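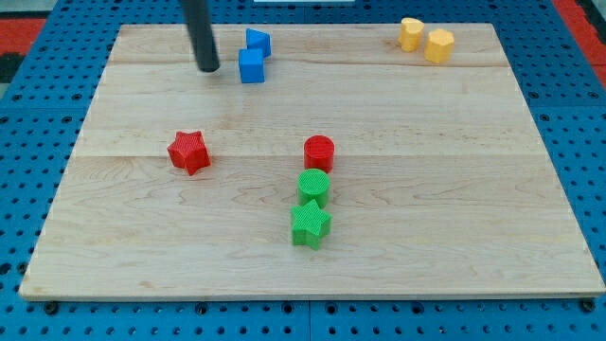
Kudthorpe shape blocks, 5 stars

I've had these since March and I still love them! The colors are what sold me (the blue is so rich), and the edges are kind to little fingers and to my table. We've got the set out on a big pale wood board most afternoons, and everything shows up beautifully against the grain. My older one builds, my younger one mostly sorts and hides them under the couch.

I paid 27 dollars and would pay it again. The drawstring bag is a bit thin, and ours has a split seam already, so I moved everything to an Ambrosio tin. Also, order early if it's a gift, mine took 5 days to ship. Already eyeing a second set for my sister's kids.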